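Dropped parts and a vacuum switch that told the truth

Posted in January by the bench owner | Filed under: faults

The block cell started dropping parts on a Saturday, during an unattended run. The log recorded 1,376 cycles before the first one. After that it dropped a part every few minutes, always during the transfer move, never at pickup or at place.

For anyone new to this blog: the cell picks small wooden shape blocks off a board and puts them down somewhere else on the same board. The controller is a Tollitach unit. The sequencing runs in Twal, which I have complained about before and will complain about again.

A dropped block weighs very little and lands on wood. The drop was a nuisance. What worried me was that the arm kept going. It finished the transfer with nothing attached, ran the place routine, logged a good place, and went back for the next part. On one cycle the dropped block had rolled into the next approach path and the arm drove down onto it at full approach speed. The force limit tripped and the arm stopped, so that layer worked. It should have been the last layer, and it was the only one.

First suspect was the grip itself. I cleaned the tip, ran 200 cycles by hand supervision at half speed, and got no drops. At full speed they came back. That pointed at acceleration, or at something that moved when the arm moved.

Second suspect was the motion profile. Transfer acceleration had not been touched since I commissioned the cell. I compared the stored parameters with my backup and they matched line for line.

Then I read the holding signal properly. Twal polls the part-present input at pickup, latches the result, and does not look at it again until the next pickup. I had assumed it was monitored through the whole move. The manual says "part present is confirmed", and I read that the way I wanted to. The raw input trace showed the signal going low for 113 milliseconds in the middle of each bad transfer. The sensor had reported every loss correctly and the program had ignored it.

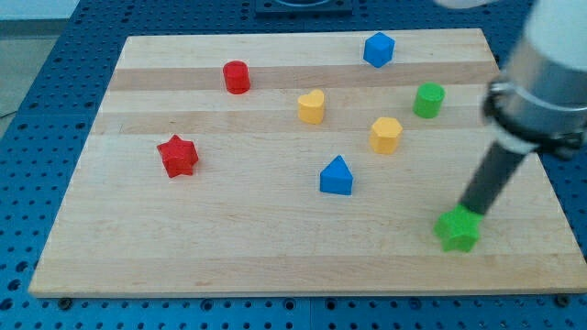
The cause of the loss was a connector on the supply side, a Sturnon quick-fit, seated but not latched. At full speed the cable bundle pulled on it just enough. I replaced it and added a strain relief 2 inches back from the joint.

The program changes took longer. Part-present is now checked on every scan from the end of pickup until the tip is at place height. If it goes low, the arm does a controlled stop, holds position and waits for a manual reset. No automatic retry. I also dropped the approach speed for the last stretch above the board.

I tested it by pulling the connector during a transfer, with the area clear and a hand on the stop. It halted each time. The place counter no longer increments unless the signal was good at release height, so my earlier totals are worthless and I have deleted them.

Still open: the latch behavior may exist in the palletizing template too. I have not checked.

Comments (3)

farnstead_shop: We had the same latch problem on an older Twal version. Check the pause/resume path as well. Ours cleared the fault on resume without looking at the input.

gearlash: Is a controlled stop the right choice here? With a heavier part I would want the stop category worked out on paper first.

Author reply: For these blocks, yes. For anything heavy I agree with you. @farnstead_shop, just tried pause/resume and it does clear the fault. Fixing that tonight.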